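Plastic bottle

A plastic bottle is a narrow-necked container made from plastic and used to hold liquids such as water, soft drinks, cooking oil, shampoo, milk and ink. Sizes run from small sample vials to large carboys. Plastic bottles are usually light and hard to break, and most are closed with a screw cap.

Materials

The choice of plastic depends on what the bottle will hold. Polyethylene terephthalate (PET) is clear, fairly stiff and holds carbon dioxide well enough for soft drinks. High-density polyethylene (HDPE) is cloudy in its natural state and is common for milk, bleach and detergent. Low-density polyethylene is softer and is used for squeeze bottles. Polypropylene stands up to heat better than PET and can be filled with hot products such as syrup. It is also a common material for caps.

Polyvinyl chloride was once widely used for cooking oil and cosmetics but has lost most of this market to PET.

Manufacture

PET bottles are normally made in two steps. A short, thick tube called a preform is first molded with the finished neck and thread already on it. The preform is then heated, stretched with a rod and blown with compressed air against the walls of a cold mold. The stretching lines up the long molecules in the plastic and makes the wall stronger. The neck is not stretched and stays thicker than the rest.

HDPE bottles are more often made by extrusion blow molding. A hollow tube of melted plastic drops between the halves of a mold, which close around it and pinch the bottom shut. Air is blown in through the top. The pinch leaves a visible seam across the base. Handles can be formed in the same step, and for this reason most jugs are made this way.

Parts

The threaded part at the top is called the finish. On many drink bottles a ring below the thread, the neck support ring, is used to carry the bottle along the filling line. The shoulder slopes from the neck to the body. The body often has ribs or panels that keep it from buckling. Bottles for carbonated drinks usually have a base with several feet, while bottles for still water can have a flatter one.

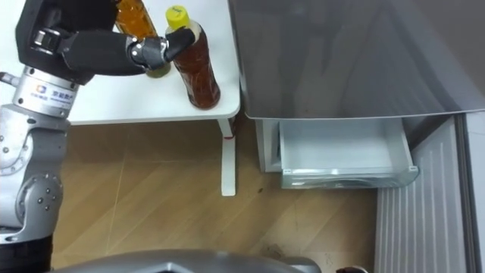
Closures and filling

Most drink bottles have a screw cap with a tamper-evident band that separates from the cap when it is first opened. In some markets the cap must stay attached to the bottle after opening. Pump tops, flip tops and sprayers are fitted to household and personal care products.

Filling lines rinse, fill and cap bottles in one sequence. Still drinks may be dosed with a drop of liquid nitrogen before capping, which builds slight pressure and stiffens a thin wall.

Recycling

PET and HDPE bottles are among the most widely recycled plastic items. They are sorted by type and color, ground into flakes, washed and melted. Caps and bottles made from different plastics can be separated in water: polypropylene and polyethylene float, and PET sinks. Recycled PET is used for new bottles, food trays, strapping and polyester fiber.

See also

Blow molding
Bottle cap
Carboy
Container deposit
Screw thread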